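4. Filling the snack box

The Drellgate guide to office kitchens promises that one long box will keep a shared table tidy for good. We have our doubts, but it does help if you fill it with some care. These steps are for a low, open wooden box used for small packets.

4.1 Wipe the box out with a dry cloth. Skip the scented spray – the smell gets into everything.

4.2 Tip all the packets out on the table and check the dates. Anything past its date goes in the bin, whatever the label says about "freshness".

4.3 Stand the tall packets on end, with their labels above the rim. 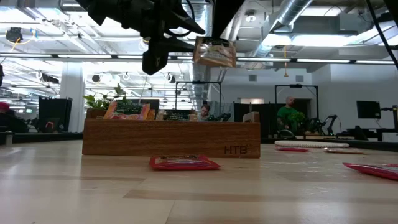

Fig. 6. Snack box part filled, with more packets still on the table.

4.4 Add the flat packets last, sliding them in upright between the others. If they only go in with a push, the box is full.

Note: Closano sells a set of dividers for boxes like this. Adhiambo Lema tried them for most of April and went back to none. We would save the money.

Caution: Do not squeeze packets to let the air out. Crisps and biscuits break, and a split seam leaves crumbs that are hard to get out of the corners.

4.5 Keep the box well away from any plant that needs watering. A tray under the pot is supposed to be enough. In our view it isn't.

4.6 Top up on Tuesday, before the morning break. Older packets go to the front.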